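Raldale Onion Tart

The Raldale onion tart is a savory baked dish from the harbor village of Raldale. It consists of a thin bread dough base covered with slow-cooked onions, salted anchovies and black olives. The tart is served at room temperature, usually in squares, and is closely tied to the village's boat festival, held every August.

History

The earliest known recipe appears in a household notebook kept by Lucienne Guillot, the wife of a net maker. Her version calls for lard in place of olive oil and makes no mention of olives.

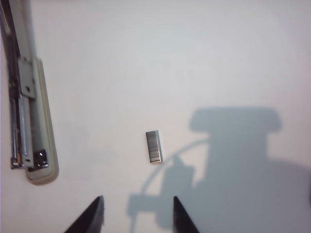 Olives entered the recipe through trade with the neighboring port of Pikach, whose boats called at Raldale to buy salt fish. The baker Gaspard Marchal later sold the tart from his shop on the quay, and his square shape became the standard one.

Preparation

The dough is made from wheat flour, water, yeast and salt, and rests for 2 hours. Onions are cooked over low heat with thyme until soft and pale. A tart for one household uses 200 grams of flour and 50 grams of anchovies. The fish are rinsed, split and laid across the onions before baking.
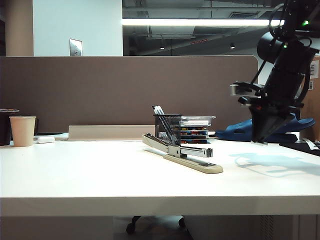 Can the tart be made without anchovies?
Salted sardines are the usual substitute, particularly in Irnness, where they are chopped and stirred into the onions. A version without fish is sold during Lent under the name "bare tart."

Local bakers disagree over whether the olives should be added before or after baking. The food historian Régis Langlois considers the later addition to be the older practice.

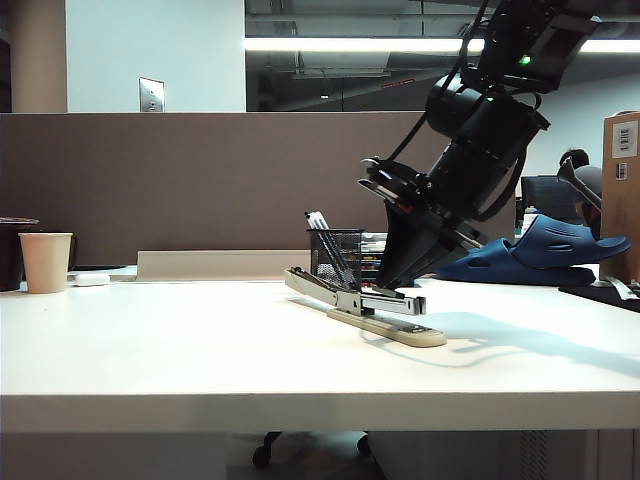 Festival

The boat festival opens with a blessing of the fleet, after which tarts are shared on the quay. A revised edition of the festival cookbook, edited by Maëlys Carré, was published in December 2022.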